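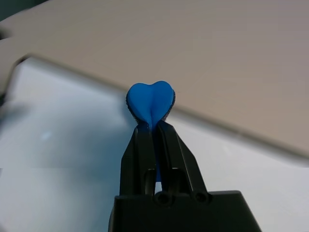
## The blue heart stays, for now

2025-11-27

I have been reading about the Flaltodel method again. I said in June that I wouldn't, and then it rained for most of a week and I read the whole thing, including the appendix on cables. For anyone who has missed it so far, the idea is that you take everything out of one drawer or box, put it on a surface, and sort it by what it does for you. Things that do nothing for you leave the house. There is a second pass a month later, and a third, by which point you are supposed to be living with the sort of calm you see in adverts for blinds.

My objection has always been to the phrase "does for you". A tin opener does something for me. A spare fuse does something for me perhaps once in four years. What does a small blue heart do?

It's a very blue blue, somewhere between cobalt and the royal blue of school jumpers, with no shine on it. Two fat lobes at the top, a crease down the middle, and then the bottom draws in and carries on as a thin stem, also blue. The edge has a darker line to it, a bit fuzzy. I have had it for years and I couldn't tell you what it's for. It lives in the dresser drawer, the shallow one, which was the drawer I decided to do first on the grounds that it was the smallest.

That was a mistake, by the way. Small drawers hold small things and small things are the slowest to sort. If you're going to try any of this, start with coats.

## What the book says about hearts

Nothing directly. But there's a chapter on "tokens", meaning anything kept for a feeling, and the advice is to hold the token, name the feeling out loud, and if you can't name one, let the thing go. I tried this. I felt daft, which I suppose is a feeling, though I doubt it's one of the approved ones.

I don't think the test works, and I'd say so even if it had come out in favour of the heart. Ask anybody to name a feeling about a thing they've just been told they might have to throw away and of course they'll find one. I found one for a dead battery. I remembered the torch it came out of, and the hall cupboard in the old flat at Clistcombe where the torch used to hang, and there I was being wistful at a battery. It has gone to the recycling bin at the supermarket now, but it put up more of a fight than it should have.

The opposite happens too. Things I'm properly fond of went completely blank on me when I picked them up and asked. You can't summon it. I'd be suspicious of anyone who could do it for a whole houseful in an afternoon.

The book claims an ordinary home has 700 tokens in it. It doesn't say how that was arrived at, or what counted as an ordinary home, or who went round looking. On the next page it says that 490 of those can go "without regret". I'd like to know when the regret was measured. After a week? I once gave away a perfectly good colander and didn't miss it for almost two years, and then I missed it badly.

## The drawer itself

I'll be fair. The drawer did need doing. It had got to the stage where you had to push the contents down with one hand while you closed it with the other, and the left side had started to stick.

Out went:

- the battery, as above
- rubber bands that had gone brittle and snapped when I pulled them
- a booklet for a radio I no longer own
- keys to nothing (I tried every lock, including the shed and the meter cupboard)
- pens, most of them
- a loyalty card for a café in Fladcombe that has been a nail bar for as long as I can remember

Kept: string, the good scissors, tape measure, candles in case of a power cut, the blue heart.

I'm not pretending the heart belongs in that company. Everything else on the second list has a job. But the method has nowhere to put a thing that's just nice to look at and takes up no room. It's either a tool or a token, and if it's a token then it has to earn its keep by making you feel something on demand. I look at this one and think, that's a good blue. That's as far as it goes, and I don't see why it should have to go further.

I did consider whether it was part of something. The stem makes you think so, because a stem usually means a thing is meant to stand in another thing. I went round the house with it for a bit, trying to remember. No luck. If it once belonged to a set I've never seen the rest, and I've now been to the bottom of the drawer, so that's one theory gone.

## On buying things to put things in

Flaltodel will also sell you dividers, naturally. This is where I always get off the bus. You've just been told you own too much and on the facing page there's a price list. The set for a shallow drawer is £90, and as far as I can tell it's some strips that slot together. Add the labels and the "reflection cards" and a full kitchen comes to £250, which would buy me a new dresser with drawers that don't stick.

I went to Fogh on the high street and got an offcut of wood for the price of a bun. Cut it with the hand saw, wedged it in, done. It isn't square and there's a gap at the back where the scissors can slide through, so I may have to do it again. The string is on one side with the candles and the tape measure is on the other.

The sticking on the left side was a bit of candle wax on the runner. I'd lived with that for ages and it came off with a fingernail. I'm giving the book no credit for this, though I suppose I wouldn't have had the drawer out otherwise – so perhaps half a mark.

## Where I've got to

One drawer, one carrier bag of rubbish. I don't feel calmer. I do find the scissors faster.

The second pass is meant to be in a month, and I'm told to be "stricter" then. I'll see. I suspect that what gets called strictness is mostly boredom: by the third time you've handled a thing you'd agree to anything to be finished with it, and then it gets written up as clarity.

The heart is on the windowsill at the moment while I decide whether it goes back in. I've leaned it against the frame, as the stem won't hold it up by itself on a flat surface. If anyone reading recognises it from a description that poor, the comments are open. Otherwise it's the cable box next, and I already know I'll be keeping the grey one.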